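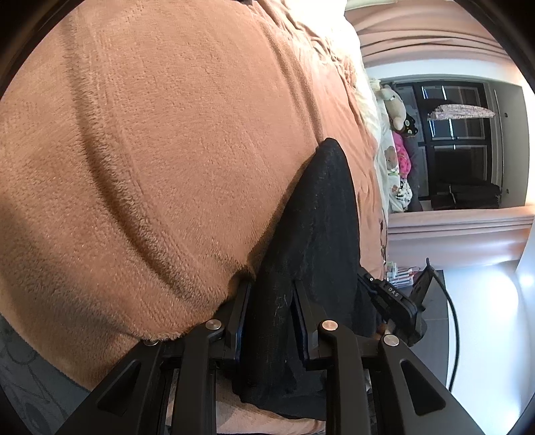
Finding and Fixing Double Grasps on Soft Bedding

A double grasp is a grasp in which the fingers close on the target garment and also on whatever lies under it. On a table it is rare, as the table can't be pinched. On a fleece blanket it is common, and it is easy to miss from the wrist view when the garment is dark and the fingers are dark too.

The procedure below applies to hand-held two-finger grippers used on beds and sofas. It was written after a batch of 154 garment recordings for the Nirkix folding set came back from training with a policy that dragged the bedcover toward the robot on almost every pick. Review of the batch turned up 12 recordings with a clear double grasp and a larger group that could not be decided from video alone. The policy had learned to close low and pull hard.

The arrangement at the top is the typical risk case: black cloth lying on thick peach-colored fleece, one finger against the rolled side of the garment and the other leaning over the middle. Peach fabric also shows between the gripper arms, just past the hem. A view like this does not tell you what the fingertips will take hold of when they close.

Before you start

You need the raw wrist video, the gripper width log, and the garment used in the recording or one of similar weight. If the width log is missing, skip to the bench check and treat all video-only results as undecided.

Work on a copy of the batch. The Dristgate viewer writes its labels back into the source folder by default, and there is no undo.

Step 1. Sort by contrast

Split the batch into garments that stand out from the fingers and garments that don't. Black, navy and dark gray cloth goes in the second group. Automatic contact labels in this group are unreliable: the segmenter tends to merge finger and cloth into one region and reports contact early. Clear those labels. Do not try to correct them one at a time.

Step 2. Check the closed width

For each grasp, read the width at the point where the fingers stop moving. Compare it with the width for the same garment picked from a bare table. One layer of fleece pinched with the garment adds at least 2 mm on our grippers, even at full grip force.

Flag any grasp that exceeds the table value by 2 mm or more. A flag is not proof. A rolled sleeve or a side seam will also trip it, and so will a garment folded over on itself. Go to Step 3 for those.

Step 3. Watch the cover, not the garment

Play the video from finger stop to the end of the lift and look only at the blanket. Useful signs, strongest first:

- A fold in the blanket straightens or moves toward the gripper as the garment rises.
- The pile changes direction next to the fingertips and does not change anywhere else.
- The blanket rises in a cone under the hem.
- The edge of the blanket shifts against the floor or the bed frame.

Ruffles at the far side of the bed are not a useful sign. They move whenever someone leans on the mattress.

If the wrist view is rotated, leave it rotated. We tried turning the video upright for reviewers and got two sets of labels with left and right swapped.

Step 4. Use the second gripper's view

On two-handed recordings, the other gripper often has a better angle on the hem. Open both streams and line them up on the width log, not on the file start time. If the second gripper is close beside the garment, check as well that it isn't pressing on the blanket. Pressure from that side holds the fleece down and hides the movement you looked for in Step 3.

Check any cable in view during the same pass. A slack loop that ends up near the other gripper's arm can be drawn into the linkage on closing. Mark the recording for a cable check and tell the operator before the next session.

Step 5. Bench check

For anything still undecided, lay the garment on the same type of cover and repeat the grasp by hand with the gripper unpowered. Approach at the recorded height. If the fingers catch pile at that height, reject the recording. If they clear it, accept.

Step 6. Label

Use "double" for confirmed cases and "unsure" for the rest. Grundura's export tool drops any label it doesn't recognize and passes the recording through as good, so spelling matters. Run the export on one rejected file first and confirm that it is left out.

Preventing it

Raise the approach. Tips should stop 10 mm above the cover before closing, and the operator should take hold of a raised part of the garment such as a roll or a ridge. Approaching a flat hem from above on plush material fails too often to be worth recording.

Pull the blanket tight where the garment will lie. Thick folds next to the target lift the pile up to finger height.

Clean the finger faces between garments. Lint builds up on them and changes the friction enough to pick up loose fibers on its own. Use tape, not solvent.

Known limits

The 2 mm threshold was set on fleece. It is too high for thin sheets, where a double grasp may add less than the noise in the log. For sheets, rely on Step 3 and the bench check until the Tse width sensor has been tested on them.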